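Skostska Reading Room: Furniture Changeover
Gallery
Updated May 2023

The reading room on the upper floor of the Skostska building was cleared and refitted over the spring. The old furniture was a mix of donated pieces with no common seat height, and several tables could not be used with the lower chairs. The new layout uses one table model and one stool-height chair model throughout. The stock was supplied by Varghese and the plan was drawn by Merike Siliņa.

Tables are 850 mm deep and stand in two rows. The aisle between rows is 90 cm at the narrowest point, measured with the chairs pushed in. The window side has one short row of 11 seats facing the glass, with power outlets below the sill.

Chairs were selected for weight and for a flat seat without upholstery. The previous cushioned chairs took in dust from the stacks and could not be wiped down. The replacement has four legs fixed at the corners of a square seat, with no loose hardware on the upper face. Chairs are lifted when the rows are changed, never dragged. The floor was sealed in March and scratches easily.

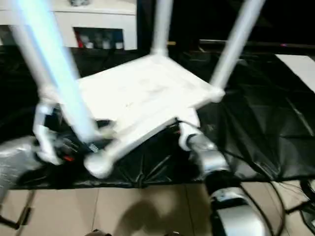

White chair, lifted and tilted. Flat square seat with a thin raised edge.

Each chair is inspected before it is placed. The check covers the leg joints, the raised edge and the underside. A chair that rocks on the test plate goes back to the supplier with a tag on one leg. Tamer Tarawneh keeps the inspection sheet, and the completed copy is stored with the floor plan in the front office.

Felt pads are Drokico, self-adhesive, one per leg. They are replaced when the felt is worn level with the rim. Do not use the harder plastic glides left over from the old tables; they mark the sealant.

For cleaning, use a damp cloth and a mild soap solution. Solvent cleaners leave a dull patch on white surfaces. Dry the raised edge separately, as water collects along it.

The room is rated for seated use only. For events with loose rows, contact Ülle Bite for the alternate plan. The tables then go to the Esmont store on the ground floor, and the aisle width must be measured again before the doors open.

Plan and text: Merike Siliņa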